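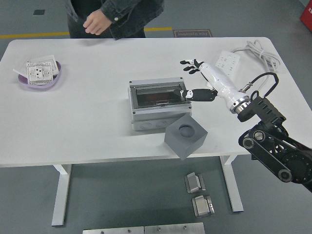

Sort cell, table 1: arm and hand at the gray enclosure. Lavender bowl at left, power strip at back right.

DUMLAO RETURNS CENTER
Automation and Work Changes Meeting
Minutes, Thursday, March 24, 2022

Chair: Princess Soriano (operations)
Minutes: Reynaldo Lumbao (process engineering)
Also present: day shift lead, night shift lead, two bench sorters, safety representative, maintenance, Lulum integration engineer (by phone, items 2 to 4)
Apologies: payroll

1. Minutes of the previous meeting

Accepted with one correction. Under item 5, "the sorters agreed to the new rotation" should read "the sorters agreed to try the new rotation until the next meeting."

2. Status of the sort cell

R. Lumbao reported. The cell has been running on mixed electrical returns during day shift only. Items handled in the period: 743. Items passed back to a bench sorter by hand: 35. Most of the handed-back items were enclosures with hinged covers. The hand takes these by the lid side and the lid moves. The Lulum engineer asked that the cover be approached from the front edge with the thumb low, and will send a revised grasp set.

Power strips remain a problem when the cord is not bundled. Bundled cords are acceptable. Maintenance asked who is expected to bundle them. The bench sorters stated that they are doing it now and that it does not appear in their task sheet. Agreed that it is work and must be recorded as such. See item 4.

Bowls and small trays: sockets and panels can be presented in a bowl, but loose card and paper should come out first. Night shift lead asked whether this would slow intake. No figures available. R. Lumbao to time it.

Items placed over the front edge of the table: the safety representative asked for a marked margin on the tabletop. Maintenance does not want tape on the table surface, as it lifts at the corners and has to be scraped. A printed mat was suggested. Not decided.

3. Working near the arm

The rule as written says that a person may stand at the far side of the table while the arm is active, with hands off the table. Day shift lead reported that the rule is understood but that "active" is not. Some sorters read it as moving, others as powered. The Lulum engineer confirmed that it means powered. The posted sheet will be changed to say "powered."

The safety representative asked for loose parts and fixtures on the floor at the cells to have a fixed storage place. Maintenance has shelf space in the Odov cage and can take them at the end of each shift. The shift leads accepted this on condition that the cage key is kept at the lead desk and not with maintenance.

Clothing: a question was raised about open jackets at the table. No change to the present rule, which is closed or removed.

4. Changes to jobs and task sheets

P. Soriano stated that no bench position is being removed on account of the cell before August. The bench sorters asked what happens after August. P. Soriano replied that she has no approved plan past that month and would not give a verbal assurance. The sorters asked that both the question and the reply be minuted.

The job of cell attendant was discussed at length. At present a sorter attends the cell in addition to bench work. Duties in practice are setting out items, bundling cords, clearing the table, restarting after a stop, and writing up handed-back items. None of these is in the current sorter grade. The night shift lead said that attending is lighter on the back and heavier on attention, and that those who do it for a full shift report being more tired than at the bench.

Agreed:
- Attendant turns are limited to 2 hours, then back to the bench.
- A break of 15 minutes is taken between the attendant turn and the bench, paid.
- Attendant duties get their own task sheet, drafted by R. Lumbao with both bench sorters.
- The grade question goes to payroll in writing.

Not agreed: whether time at the cell counts against a sorter's bench rate. P. Soriano's position is that it should be left out of the rate. Day shift lead wants a written method first, so that a short turn does not distort the daily number. Carried over.

5. Flistlow records

Handed-back items are entered in Flistlow by sorter name. The bench sorters objected, as the entry reads as an error by the sorter. R. Lumbao confirmed that the name field is required by the form but is not used in any report he produces. He will ask for a cell number to be accepted in its place. Until then, entries go in under the shift lead's name.

6. Training

Restart training has been given to day shift only. Night shift to receive it before the cell runs at night. Night shift lead asked that it be held in paid night hours. Agreed.

7. Actions

R. Lumbao: time the removal of card and paper; draft attendant task sheet; Flistlow field request.
P. Soriano: letter to payroll on grade.
Maintenance: price for printed mat; clear shelf in Odov cage.
Safety representative: revised sheet with "powered."
Lulum: revised grasp set for hinged covers.
Day shift lead: proposal on bench rate.

8. Any other business

The second fan at the returns dock is still out. Maintenance has the part.

Next meeting to be called by the chair once the revised grasp set is in.

We use cookies to remember your settings on this site. Accept all | Manage preferences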